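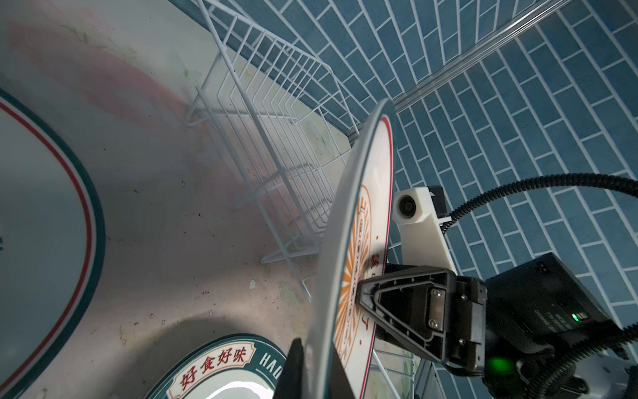 The purchasing desk at Nusora wrote back that they'd hold the budget line open until somebody could tell them what else has to be bought along with the arm, and asked for it item by item. Fair enough! So this is the pre-purchase inspection list for the Grurkamdale kitchen, filled in on October 24, 2019, with comments for whoever reads it next.

PRE-PURCHASE CHECKLIST - DISH HANDLING STATION

1. Grip on a plate held on edge
Status: OK
Comment: Fingers on both faces of the plate, one pad with a hollow center. I really like this pad design. Please put two spare pairs in the quote from the start.

2. Finger pad mounting screws
Status: OK, recheck in February
Comment: Two screws, one above the other, easy to reach with a plain screwdriver. Add them to the weekly check.

3. Cables at the wrist
Status: NEEDS WORK
Comment: The ribbed cable arcs over the wrist and there's a second one lower down. Both need to stay clear of the rack wires through the full turn of the wrist. Pirker lists a cable guide kit at 206 dollars. Buy it.

4. Wrist camera
Status: OK
Comment: Small, on a white bracket, and easy to get a cloth to. Ask whether a lens cover is included.

5. Status lights
Status: OK
Comment: Green, and bright enough for staff to spot from the side. We still need a one-page card saying what each color means.

6. Dish rack
Status: NEEDS WORK
Comment: White coated wire, standing at an angle on the counter. It has to be fixed in place before we sign for anything. Li quoted 700 dollars for a locating base and another 700 for a second one, so one station can be loaded while the other is emptied. I'd take both - the second base is the best money on this whole list.

7. Counter surface
Status: FAIL
Comment: Crumbs and stains. Wipe down before every run and write it into the opening routine. Costs nothing, do it now.

8. Plates
Status: OK with a note
Comment: The patterned ones with the green rim are what the kitchen has, so they're what we test with. Add plain white and deep bowls before final approval.

9. Emergency stop
Status: NOT CHECKED
Comment: Must be within reach of the person at the sink. No purchase order goes out until this line is filled in.

10. Splash protection
Status: OPEN
Comment: Ask Pirker for the rating of the gripper housing in writing. If it needs a sleeve, the sleeve goes in this year's budget.

11. Training
Status: OPEN
Comment: 1462 dollars for the two-day course, on site. Worth every cent if the evening crew can come too!

Arm and gripper are on a separate quote. Send changes to items 3 and 6 before the order is placed, please.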